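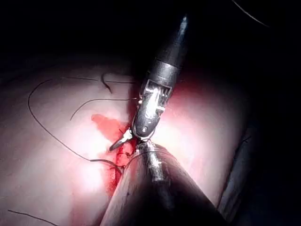
Section 4. Setting Up and Running the Suture Passing Bench

Read this section before your first bench session. It assumes you have finished Section 3 (power, emergency stop, arm homing) and that your team has a working Kemon control box. If the control box still shows a fault light, go back. Nothing in this section will fix it.

A word about what the bench is for. The club brochure says students will "master surgical robotics in one semester." They won't. What a careful team can do in one semester is learn to move two instruments in view of a camera, hand a thread from one to the other without dropping it, and write down what went wrong in a way another team can use. If you joined on the strength of the brochure, adjust your plans now.

4.1 What you need

Kemon control box, with both instrument cables
Two Fustari instrument arms, labeled L and R
One grasper and one needle driver, checked out from the cabinet
Usska practice pad, in its tray
Dark suture thread, one spool
Blunt tweezers for clearing thread ends
Team logbook and a pen

Note: The Usska pads are sold as lifelike. They are soft and they hold a stitch, and that is as far as we would go. Real tissue moves, bleeds, swells and tears in ways a pad doesn't. Skill on the pad shows you have skill on the pad.

Note: Older copies of this manual list a Rebelo foot pedal. It has been withdrawn from student use. If you find one in a drawer, don't plug it in.

4.2 Mounting the instruments

1. Press the emergency stop and leave it pressed.

2. Check that the tray is clamped at both ends. Push it with your hand. If it slides, clamp it again.

3. Slide the grasper into arm L until the collar clicks. Pull back on it gently. A click alone proves very little, and we have had instruments click and then fall out.

4. Mount the needle driver in arm R the same way.

5. Look closely at each wrist. The cables should lie in their slots with no fraying and no slack loops. A frayed cable means the instrument goes back to the cabinet with a red tag. Don't decide it will last one more session.

6. Check that the jaws of both instruments are clean and that the tips meet when closed.

7. Write the instrument numbers in the logbook. The use counter on the control box is supposed to track this for you. It resets when the box loses power, so keep your own tally.

CAUTION: Never put your fingers between the jaws with the emergency stop released. The jaws are narrow and close harder than they look.

4.3 Camera and light

1. Turn on the camera and wait for a steady picture.

2. Set the light so the middle of the work area is bright but you can still make out creases in the surface. If the center turns plain white, lower the light until the detail comes back.

3. Move each instrument slowly into view, one at a time. Bring the tips close together over the center of the pad without touching it.

4. Compare the two shafts on the screen. The one nearer the camera will look much larger. New drivers read this as a difference in real size and then misjudge how far they have to reach.

5. Have a second person call out the distance between the tips while you look only at the screen. Most drivers are wrong at first. Repeat until your guesses are worth something.

CAUTION: You have no sense of touch through this system. The software draws a colored bar it calls "force feedback," but the bar is worked out from motor current and it lags. Don't steer by it. Watch the thread and the surface.

4.4 The thread transfer

Set the motion scale to 2 on the control box before you begin. Teams always want it faster. Speed has never been what held a team back on this task.

1. Lay a length of thread across the pad with the blunt tweezers. Leave one end free in the center.

2. Release the emergency stop and say "live" out loud so the whole table hears it.

3. Bring the grasper down at an angle. Coming straight down hides the tips behind the wrist.

4. Open the jaws slightly, no more than the thread needs, and take the thread a short way back from its free end.

5. Lift the thread clear of the pad.

6. Bring the needle driver up to meet it. Stop before the tips touch.

7. Close the needle driver on the thread. Wait. Confirm on the screen that both instruments are holding it.

8. Open the grasper and back it away along the line it came in on.

9. Press the emergency stop and log the attempt as a pass or a fail.

Note: "Almost" is a fail. So is a transfer where the thread was dropped and picked up again before the judge noticed.

CAUTION: Keep the loose loops in view. Dark thread shows up well against a pale surface and vanishes against a black background, so a strand that leaves the lit area may still be caught on a shaft. If you lose sight of one, stop and find it before you move either arm.

4.5 Clearing the pad

1. With the emergency stop pressed, remove every cut end and scrap of thread. Short pieces get into the wrist joints.

2. Wipe the instruments with the dry cloth from the tray. Don't use the spray.

3. Return the instruments to the cabinet and sign them in.

4.6 Common problems

The tips shake on the screen.
Lower the motion scale and rest your forearms. If the shaking goes on with nobody touching the controls, the arm needs to be homed again (Section 3.5).

The grasper closes but the thread slips out.
Check for a scrap in the jaws. If they are clean, the tips may be bent. Don't bend them back.

Error 326.
The control box has lost track of arm R. The vendor's leaflet says to restart the software. In our experience this clears the message and leaves the problem where it was. Unplug the instrument cable, check the pins, plug it in again, then restart.

Error 978.
We don't know what this one means. The leaflet skips it. Write down what you were doing and carry on only if both arms home correctly.

The auto-assist mode finished the transfer for us.
Then the attempt doesn't count. Auto-assist works well on a fresh pad with one clean thread, the setup used in the sales video. Give it two crossed strands and it will happily grab the wrong one. Keep it off.

4.7 Reporting results

The fall competition in October accepts scores only from logged sessions. Last year one team reported 74 transfers in a row without a fail. Their logbook had no fails in it at all, for any session, and the judges threw out the whole book. A believable record has bad days in it.

For each session, write down:

Driver and second person
Instrument numbers
Motion scale
Every attempt, pass or fail, in order
Anything you changed partway through

Don't put clinical claims on your poster. You haven't shown that your method is safer, faster or better for a patient, and a bench test can't show it. Say what you did on the pad and stop there.

Corrections to this section go to Assunta Marras, bench supervisor, in writing, with the step number. Last revised 8 September 2018. Section 5 covers knot tying and should not be started until your team has a signed log for 4.4.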